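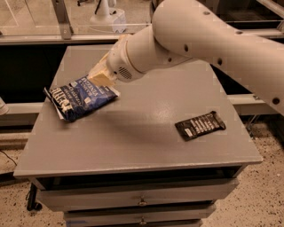
Pádraig Gilmartin thought I'd be bored by lunch, and told me so twice in the parking lot. His view was that a robot open day is a lot of standing behind other people's backpacks while something moves slowly, and that the only sensible reason to go was the free pen. I went anyway. I got the pen.

The place is called Nisach and it takes up the back half of a building that used to sell bathroom fixtures. You sign in, you get a sticker, you're asked not to lean on the glass. I leaned on the glass and was spoken to by Oriana Olivares, who was very nice about it and then ran the demo I'd been leaning on.

The job was snacks. A chip bag and a chocolate bar on top of a gray cabinet, and a white arm whose task was to pick up whichever one she asked for. Salt and vinegar, I'm fairly sure, going by the VINEGAR up near the fingers. I had been hoping for a car door.

Chips are apparently the mean option. Oriana said a chocolate bar is more or less a brick, and you can plan for a brick, but a bag of chips changes shape when you touch it and shines back at the camera from every crinkle. So they go for the top edge and pinch. I do it the same way at home, with less software.

Someone's kid asked if the robot gets to eat the chips. Oriana said no. The kid lost interest on the spot and I can't say I blame her.

They've done 3,000 practice grabs since September, and 1,540 of those were on bags of one kind or another. I asked how many ended in crumbs. Oriana said they'd stopped writing that down – then Leandro Daza leaned over from the next bench and said he hadn't.

I stayed for 4 runs, which is three more than I planned, and missed the talk on warehouse carts completely. Pádraig went to it. He says there was a slide with a pyramid on it.

Next one is in the fall, sign-up sheet by the door. Parking is terrible, so get there before 9 or use the lot behind the tire place.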